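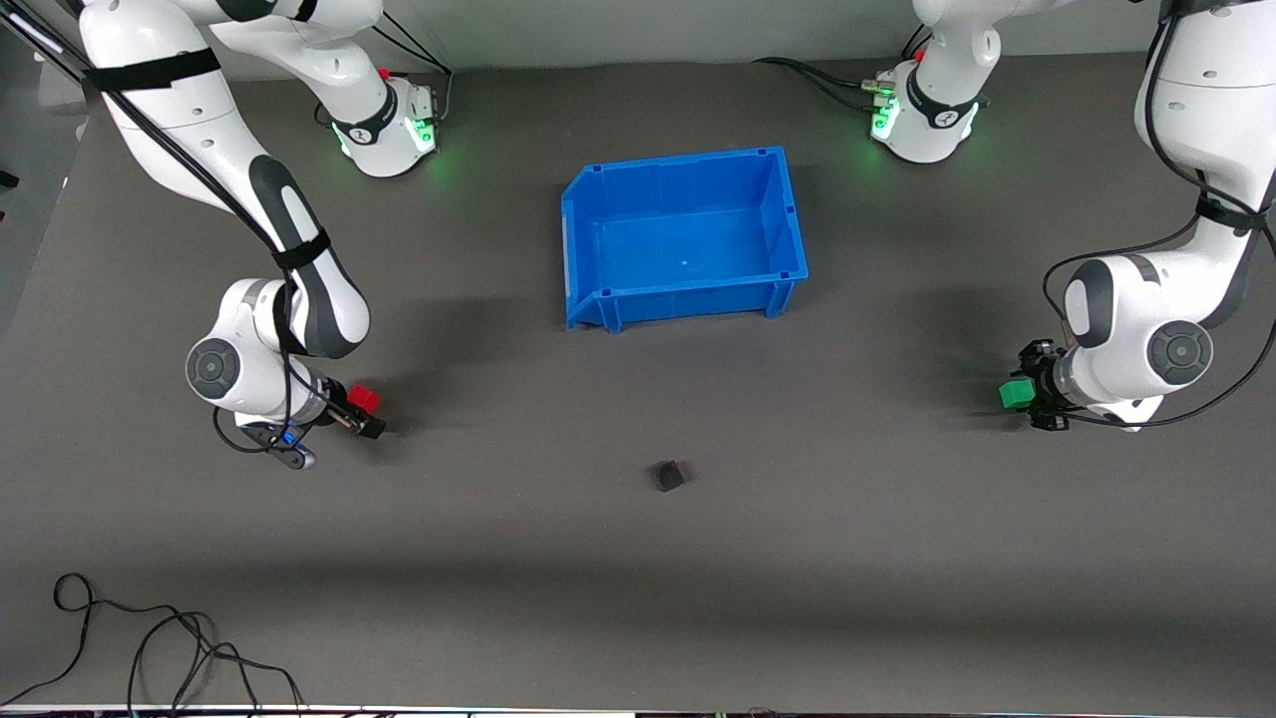

Do I need a bin for a handful of small things?
Probably not. Semaan sells plenty of bins to people who already own a drawer.

Are sloping walls better?
They cost you floor space. Small items do slide toward the middle — whether that helps is up to you.

Does the color matter?
Sellers say so. A small black cube is easy to spot on a bright blue floor, less so on dark gray. Beyond that I'm not convinced.

Is a thick rim worth paying extra for?
Only if you carry the bin full.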